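Pondik 2.8 Set-Up Guide
Section 11: Tuning the Clear-Plastic Profile

Pondik's default segmentation handles cardboard and painted metal well enough. On clear plastic it guesses, and it reports those guesses with a confidence score you should not believe. Work through this section before you let the planner near a transparent bin or box.

1. Load the profile named clerngate_clear. Leave the depth filter off.

2. Close the gripper fully and run Zero Width. The fingertip pads should meet along their whole seam with the clear plastic behind them. If the width readout drifts after zeroing, repeat the step.
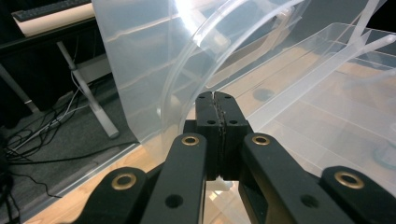 3. Open Scene Check and compare the mask with what is on the table. Glare along a curved rim is often labeled as an edge, and wood grain seen through a bin floor is often labeled as table.

Caution: The "Auto-fix mask" button fills holes by smoothing. It makes the overlay prettier. We have not seen it make a grasp better.

4. Set wall_min_confidence by hand. The installer writes 21, too low for thin dividers. Kristine Castillo's bench notes from Ritcombe use 28.

5. Bring the fingers to either side of a divider wall and look at the contact estimate before sending a close command. Check the inner faces of the fingers too. A ragged strip of material hanging into the gap, as on the left finger shown with this step, may be read by the estimator as part of the wall.
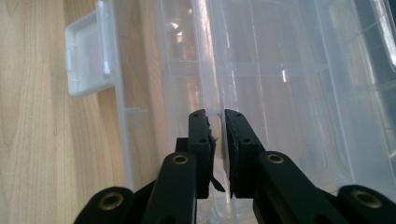 Can I skip the hand-set threshold if the Espiritu planner is installed?
Espiritu plans from the same mask, so a wrong wall stays wrong. Set the threshold first.

6. Save the profile under a new name. Updates overwrite clerngate_clear without asking.

Note: Error 3498 means the mask and the contact estimate disagree. Release notes call it harmless. Remedios Pangilinan's advice is to stop the run and go back to step 3.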